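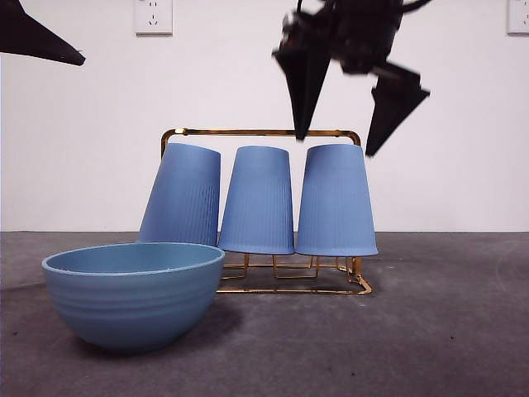 Itside left a comment under the previous post asking whether cups stored upside down on a rack ever air out properly, or whether they just trap damp and start to smell. A fair question, and one I skipped when I wrote up the shelf.

An inverted cup drains well and ventilates badly. Water leaves the wall in a minute or two. Vapor stays under the base unless there is a gap at the mouth, and the size of that gap depends on how the cup sits on its peg. Straight on the peg with the rim held clear, mine are dry by morning. With the rim flat against a solid surface, they are not.

The rack is an open wire one in a gold finish, bought at Ferrand in April. Pegs below, one long handle bar behind. The cups are light blue plastic with fine vertical ribs, and taper toward the base. A tapered cup has some play on a short peg, so it can lean if it goes on carelessly. I press each one down and let go before loading the next.

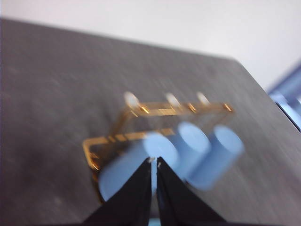
Weight matters more than I expected. Plastic cups do little to hold a wire rack in place, so I load the middle peg first and then the two ends. Unloading goes in reverse. I lift straight up until the rim clears the peg, then move sideways. Pulling at an angle drags the whole rack along the counter.

The bowl goes in last and stays off the rack. It gets toweled by hand and parked next to it, right way up.

I also tried a folded dishcloth under the rack. It catches drips but closes part of the gap, so I took it out again. The Pritton tray is the next thing to test, if it fits the depth of the counter.

Posted 3/20/19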